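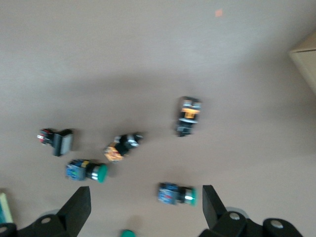
Slide 2. Parts of a panel pushbutton

Leave the slide up while people sit down. Start when the door is shut.

Every switch on the bench is an assembly. Name the parts in order from the operator's side: cap, bezel, body, mounting ring, contact block. The cap is what the hand meets. The contact block is what the wiring meets. The body passes through the panel and the ring clamps it there.

Point out the blue block with the green mushroom cap. The silver ring sits between the cap and the black body. Then the square dark grey cap with the black frame. Same job, different face.

Block colours: blue, orange-yellow, black with red. Say clearly that block colour is a maker's matter and must be read against the data sheet. Do not let the room guess normally open or normally closed from a photograph. Last August at Damport two people did, and we lost ten minutes.

Slide 3. Cap colour

Cap colour is a panel matter and follows the drawing. Green for start on all Nirkasbridge panels. A mushroom shape does not by itself mean stop. Ask what else would have to be checked before wiring a green mushroom. Wanted: drawing number, contact type, latching or momentary.

Slide 4. Sorting before fitting

The Quinlan refit used 244 switches over 70 panels. Of these, 153 were reclaimed from the old line and came to the bench mixed. Procedure as written up on 4/19/20:

Lay the switches out on a plain surface, one layer, none touching.
Separate by cap shape first, then by cap colour.
Within each group, separate by contact block.
Check each ring turns freely by hand.
Meter every contact, pressed and released. Write the result on the bag.

Stress the metering. A clean housing says nothing about the contact inside it.

Slide 5. Faults found

4 types: cracked housing, seized ring, cap loose on its stem, high contact resistance. Only the last needs the meter. Pass round the Tandora sample bag here. Count the switches back in.

If short of time, drop the loose cap and go straight to resistance.

Slide 6. Storage

Bag assembled, ring threaded on. Loose rings go missing. Label with block type and meter reading. No mixed bags.

Questions, then break. The wiring session uses the same bench, so clear the samples first.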